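New on Lindero in October: Pirnano comes back with both seasons

October 18, 2024

Good news for all of you who asked us about older series this year. Since this morning, Lindero has added the complete Pirnano to its anime section. Both seasons are there, in Japanese with English subtitles, and you do not need the higher plan to watch them. The English dub is not included for now. We wrote to Lindero about it and they answered only that the dub rights belong to another company.

For readers who do not know it, Pirnano is a quiet science fiction story about two sisters who run a repair shop in a harbor town. The first season is slow, and I must admit that I stopped after three episodes when I tried it the first time. Please give it until episode five, when the older sister receives the letter from the shipyard. From there the story becomes much more tense, and the music helps a lot.

One warning about the episode order. Lindero lists the beach special as episode one of season two, but it was made after the season ended and it mentions the final episode. Skip it and watch it last. We reported this to their support page, and maybe it will be corrected when you read this.

The picture quality is better than on the old discs. The night episodes, which looked gray and muddy before, now have real black in them. The subtitles are new too. I compared the first two episodes with my discs, and the new translation is more natural, although the jokes of the grandfather are now a little flat. The opening song has no subtitles at all — a pity, because the words tell you something about the ending.

The disc edition from Fledix is still planned for January. It will be limited to 500 copies, and 300 of them are already reserved. The box includes a 40-page booklet with background paintings and an interview with the sound team. If you want one, I would not wait for the reviews. Newsletter members can reserve through the usual form, one box per person.

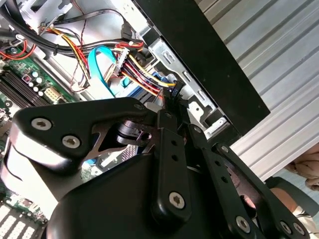 A gripper with its black finger link, at an open desktop computer case.

Also this month, Gruber leaves Lindero on the last day of October. If you are in the middle of it, you have less than two weeks. The movie stays in the catalog, only the series goes away. We do not know yet if another service will take it.

In the next issue we will look at the winter season list, and we will print your letters about the Gruber ending. Please keep them short and mark the spoilers clearly.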